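Sock hanging with two arms: questions we get
November 30, 2024 — by the Gresta project team

What is Gresta?
Gresta is a method for teaching a two-armed robot to handle cloth and spring clips from human demonstrations. We developed it at the Dirnesau lab, with labelling tools from Tudose.

How much data did you train on?
The final policy used 1,514 demonstrations. Another 428 were held back for validation and never used in training.
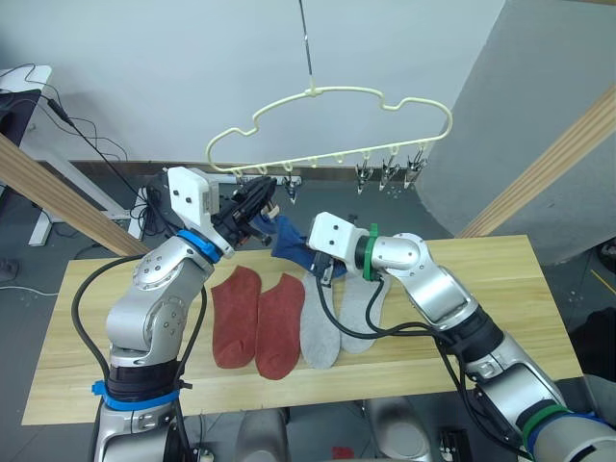 Why socks?
Socks are cheap, soft and awkward to model, and clipping one up takes both arms. Colour matters more than we expected. Early policies did well on dark fabric, like the blue sock held up between the grippers, and poorly on light grey against pale wood. We fixed most of that by varying the colours on the table.

Does the robot plan the order?
No. It picks the next sock from the current camera view and keeps no list. If you move a sock between picks, it carries on from the new layout.

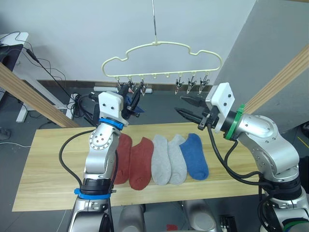
Navy sock at the left-hand clips, with the right gripper open under the other group.

What goes wrong most often?
The clip. Hanging clips swing when touched, and a gripper that arrives while one is moving tends to push it away. Gresta waits for the motion to settle before it closes — slower, but the retry rate dropped. 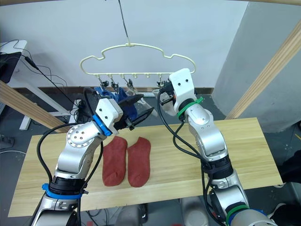
We tried stiffer clips as well and saw little change, so they aren't in the results.

Can I get the code?
The code and the Sumbridge test set will be released in December. You will need 3 cameras to match our setup.

Contact the Gresta team | © 2024 Dirnesau | Back to top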